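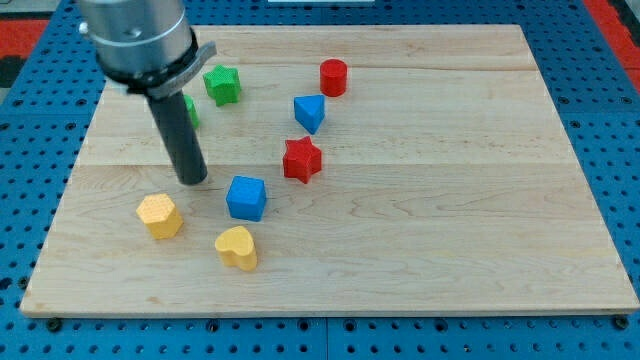

Block corner, monthly safety check, Gromura Playroom, December. I did this round at opening time with my second cup of tea, before the coats started piling up, and I've written more than the form has room for, as usual, so please bear with me! We begin with the blocks and their board because they get more handling than anything else we own. The set is a nice mix of shapes - the green star, the red cylinder, the blue triangle and so on - and each shape wants its own kind of looking over. A star has points all the way round, and I run my thumb down every one.

1. Board surface: OK
Pale wood, clean on top. I went over it with a bare palm and then with an old nylon stocking, which catches on splinters long before skin does. No snags.

2. Seams between planks: OK, keep watching
Two seams run across the board. I pressed along both and nothing shifted. Crumbs do love a seam, so please use the soft brush before the damp cloth.

3. Front edge: OK
This is the part small children lean on (and chew, bless them). Smooth from end to end.

4. Blocks, corners and points: ACTION
One spare triangle from the storage tub had a rough corner. I've put it in the repair box for Ming-te Mok, who has the fine sandpaper. It shouldn't go back out until it has been felt again by somebody with fresh fingers.

5. Blocks, paint: OK
Rubbed hard with a damp white cloth and no color came off.

6. Blocks, size: OK
Everything went through the choke tube test and nothing fit inside. Please repeat this if anyone brings in pieces from home, however sweet they are.

7. Table under the board: OK
I pushed down on each corner of the board and there was no rocking. The holes in the blue tabletop do collect fluff - the narrow vacuum nozzle gets it out in a minute or so.

8. Storage tub: ACTION
Lid hinge is stiff and could pinch. Chun-yin Chiu has ordered a new lid from Fletano, and until it arrives the tub stays open on the low shelf with no lid at all.

Re-check items 4 and 8 within 2 weeks. Sheet goes in the green folder by the sink.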